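16 May 2022
Sarkbridge bench, head camera and segmentation

Moved the cup task over to the new mask model this morning. The old one kept merging thin wire with whatever lay behind it, and the planner then treated the whole dish rack as a solid box. That left almost no approach from the left arm.

Depth threshold on the wire is now 2 mm. Point cloud cropped to the paper, so the white bench top no longer gets into the plane fit. Planner timeout left at 700 ms. Grasp candidates for the cup come from the rim only.

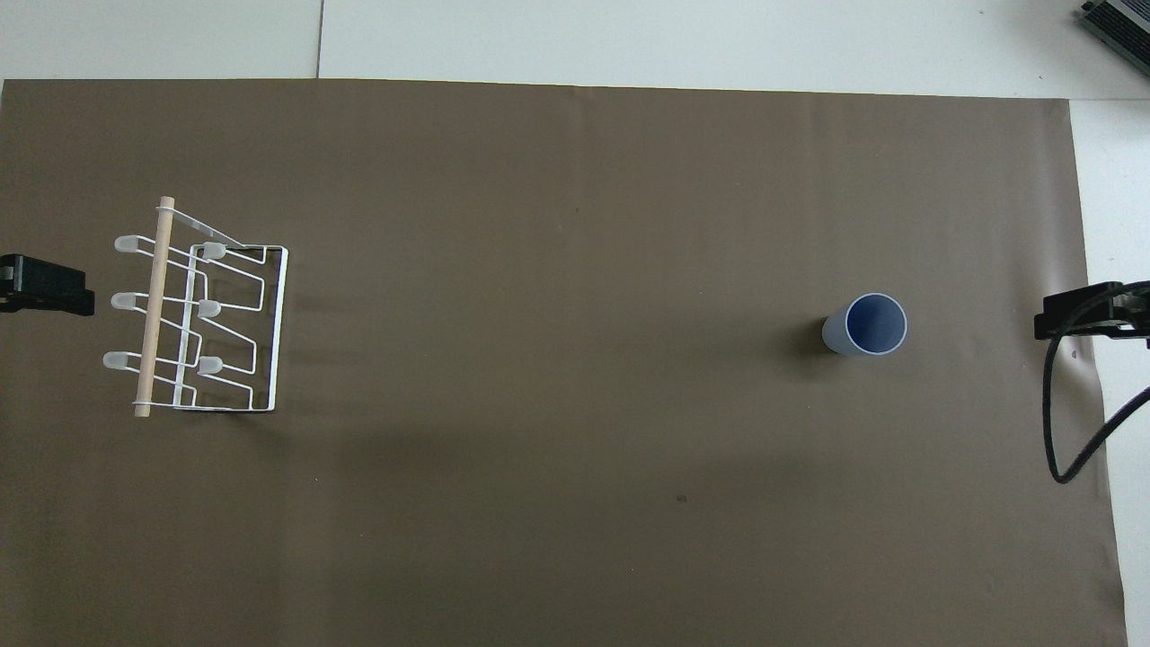 Carla reckons the shadow of the rack is going to be the next problem, as the mask model was trained under flat light and will take a dark line on brown paper for wire. She would rather fix that in the training set than add another filter. Fair enough, but I want to see the numbers first.

Replayed 261 saved clouds through the new pipeline after lunch. 17 still gave a rack mask with stray points out over the paper - all of them at low confidence, so a cut on the score may be enough for now. Have not touched the dowel, which comes out as its own object in some clouds and part of the rack in others.

To do: tag the 17 by hand, rerun with the score cut, ask Ponevton whether their build of the planner takes a mesh for the rack. Config is on the branch moussa-masks, not merged.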